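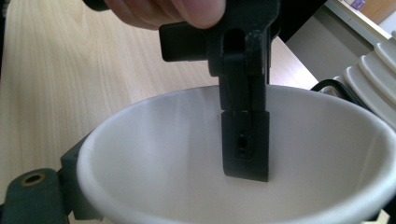

What is data archiving?

Archiving means taking closed business records out of the live database and writing them to cheaper storage, where they can still be read but no longer changed. The live tables get smaller. The records keep existing.

How is that different from a backup?

A backup is a second copy of everything as it stood at one moment, and you hope never to need it. An archive is usually the only copy of a record that has left the database. People mix these up all the time, and some vendors are happy to let them. If someone tells you their backup product "also archives," ask them to pull up one invoice from four years ago without restoring a whole system. Then wait.

Will archiving make our system faster?

Maybe a little. This is the most oversold part of the subject. A well-indexed query that reads today's orders doesn't care much how many old orders sit behind them. What does get quicker is anything that scans whole tables: badly written reports, some batch jobs, statistics runs, backups, system copies. If your users complain about slow screens, look at the custom code first. We've seen companies pay for an archiving project when what they needed was two indexes and a talk with whoever wrote the month-end report.

So why do it at all?

Because disk, backup windows and copy times all cost money, and they all grow with the database. There are legal reasons too, especially where personal data has to be deleted on schedule. And if you plan to move to a new platform, less data makes for a shorter cutover. Those are good enough reasons. You don't need the speed story on top.

How big does a database have to be before this is worth it?

Don't trust anyone who gives you a single number, including us. As a starting point, Zaltport doesn't usually take on archiving work for a database under 600 GB, as the fee tends to be larger than the savings. Growth matters more than size. A large database that has stopped growing can often be left alone. A smaller one that keeps gaining weight every month deserves a look.

Can't we just delete old technical data first?

Please do. Job logs, spool output, expired sessions, change documents for objects that no longer exist, inbound messages that were processed years ago. None of it needs an archive and most of it needs no more than a scheduled cleanup job, which your platform very likely already has and which somebody switched off during an upgrade. Do this before you ask for quotes, or the quotes will be sized on junk.

How much space will we get back?

Less than the slide says. Deleting rows frees space inside the database files, and that space gets reused by new rows. The files themselves stay the same size on disk until you reorganize them. If your hosting bill is based on allocated space, you won't see a cent until the reorganization is done, and that is often left out of the project plan. Check.

What does Zarlow do, exactly?

Zarlow is the archive server we resell and support. It receives archive files, stores them, applies retention dates and hands them back when the application asks. It does not decide what gets archived. It doesn't know your business rules and it won't find out on its own, whatever "smart" label ends up on the next release.

Do we have to use Zarlow?

You don't. If you already have a content server with a certified interface, use that. A plain file share will work for a test, though we wouldn't keep tax records on one: anybody with admin rights can alter or remove the files, and your auditor will ask about it. Bognár sells a hosted archive that some of our customers use. It's fine. Read the section on exit costs before you sign, because getting data out is charged separately from putting it in.

Can users still see archived documents?

For the standard screens, mostly. For your custom reports, probably not until someone changes them. A report that reads straight from the tables will simply return fewer rows after the archive run, with no error and no warning. That is the nastiest failure in this whole area, because the totals still look believable. Make a list of every custom report that touches the tables you plan to archive. If nobody on your side can produce that list, you aren't ready.

What went wrong in the Olum migration?

We get asked this because it's in our case notes. Olum was the project name for a warehouse and billing system we helped move. The archive run itself finished cleanly. The trouble came later, when 110 custom reports had to be checked against the archive and the plan had allowed time for a small part of them. The first test of the year-end listing came up short. The old rows were all sitting in the archive, safe and of no use to the report. The fix was to bring the most recent closed year back into the database and archive it again in August, after the reports had been changed. It cost more than the storage it saved that year. We'd still call it a success overall, but we would understand if the customer used a different word.

How long should data stay in the live system?

Long enough that people rarely need to go to the archive. We suggest 3 years for finance documents as a first draft, then a look at how often users open older ones. Your access logs will answer this better than a workshop will. In workshops everybody says they need everything forever.

Who should own the retention rules?

Finance, legal and whoever runs the business process. IT runs the jobs. When IT also sets the rules, it's usually because the other departments didn't answer the email, and that won't hold up if a record turns out to be gone.

Can archived data be loaded back?

Technically, in many cases. Treat it as an emergency measure. Reloading works best soon after the run, before table structures change with the next upgrade. A few object types can't be reloaded at all, and the documentation tends to mention this in a footnote. Test it on a copy with real data before you rely on it.

Is there any downtime?

The write phase normally runs while people work. The delete phase can too, but it puts load on the database and on the logs, so keep it away from month end. Reorganizing tables afterward may need a window, depending on your database. "Online" reorganization is a word worth testing on your own hardware.

Won't cheap cloud storage make all of this pointless?

We hear this every year. Cheap storage is cheap because it's slow, and your live database doesn't run on it. Fast storage and memory are still priced like fast storage and memory. If your database runs in memory, do that math before anything else.

What does a first assessment from Zaltport include?

A table growth analysis, a list of candidate objects, a check of your cleanup jobs and a written estimate of space recovered, before and after reorganization. It takes 2 weeks. Sometimes the result is a recommendation to do nothing, and you'll be billed for that one as well.

Last updated January 20, 2023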